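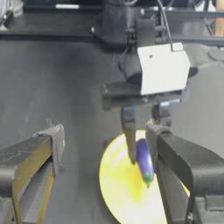 3.2. Las piezas de comida y el plato

Valeriano Marín
domingo, 26 de marzo de 2023

Inicio | Resumen | Secciones | Bibliografía | Comentarios

Figura 2. Berenjena de juguete sobre el plato amarillo.

La selección de las piezas fue la parte del trabajo que nos tomó más tiempo. En el primer estudio del proyecto Forkevura habíamos usado tarjetas con dibujos de alimentos, y los niños las nombraban sin dificultad, pero casi ninguno las trataba como comida: las apilaban, las daban vuelta, las devolvían a la caja. Con las piezas de tres dimensiones el comportamiento cambió ya en las sesiones de prueba de febrero. Por este motivo decidimos trabajar solo con verduras y frutas de juguete, servidas en un plato, y dejar las tarjetas para la parte de vocabulario (sección 3.4).

El juego completo, de la marca Jomeditz, contiene 45 piezas. De ellas elegimos 9 según dos criterios. El primero es que la pieza se pueda reconocer por su forma cuando está acostada, es decir, en la posición que toma casi siempre en un plato. El segundo es que tenga un color principal y, si es posible, una parte de otro color que indique su orientación. La berenjena (Figura 2) cumple bien los dos: el cuerpo es morado, alargado y redondeado, y el cáliz con el pedúnculo es verde, de manera que se ve enseguida hacia qué lado apunta. En cambio dejamos fuera la patata y la cebolla, que varios niños confundieron entre ellas, y también el huevo, que no es verdura ni fruta y que nos obligaba a cambiar la consigna.

El plato es redondo y de un amarillo vivo. Al inicio habíamos pensado en un plato blanco, más parecido al de un comedor escolar, pero las piezas claras se distinguían mal a la distancia en que se sienta el niño. El amarillo presenta el problema contrario con el limón y con el plátano, y por eso ninguno de los dos forma parte de la selección final. Con el morado de la berenjena el contraste es muy fuerte, y esto puede favorecer a esta pieza frente a las otras; volveremos sobre este punto en la discusión. La superficie de la berenjena es además brillante, mientras que la zanahoria y el champiñón son mates. No hemos podido separar el efecto del brillo del efecto del color.

Cada pieza se coloca sola en el plato, en diagonal respecto al borde de la mesa. La posición diagonal fue una propuesta de las maestras de la escuela Laur, en Darnness, donde se hicieron todas las sesiones. Según su experiencia, cuando un objeto está paralelo al borde los niños pequeños tienden a alinearlo con los otros objetos de la mesa - la cuchara, el vaso - y olvidan la tarea. En diagonal esto ocurre con menos frecuencia. No tenemos una medida propia de esta diferencia y la presentamos solamente como una decisión de procedimiento.

Participaron 20 niños y se registraron 182 colocaciones válidas. Consideramos válida una colocación cuando la pieza queda apoyada en el plato sin tocar la mesa, aunque esté cerca del borde. Las piezas alargadas son las que dieron más dudas a los observadores: una berenjena puede descansar en parte sobre el borde levantado del plato y quedar inclinada. En estos casos se aceptó la colocación si la pieza no se movía después de soltarla. La regla se escribió antes de la primera sesión y no se modificó.

Queda por decir algo sobre el nombre de las piezas. En la escuela se oyen por lo menos tres lenguas de familia, y la palabra "berenjena" era nueva para una parte del grupo. Algunos niños la llamaron "la morada" durante toda la actividad y la sirvieron correctamente. Por esta razón el registro anota por separado el nombre dicho y la pieza elegida, y un nombre equivocado no se cuenta como error de colocación. Para el plato no hizo falta esta distinción, todos lo llamaron plato.

Comentarios (3)

Maestra de infantil: Nosotras usamos también piezas así en el rincón de la cocinita. Lo de ponerlas en diagonal no lo había pensado, lo voy a probar con el grupo de cuatro años.

lector_24: ¿Por qué no repetir la berenjena con un plato verde o azul? Así se vería si es el contraste o la pieza.

V. Marín: Gracias por la pregunta. El plato azul está previsto para la segunda parte - el verde no, por el color del pedúnculo.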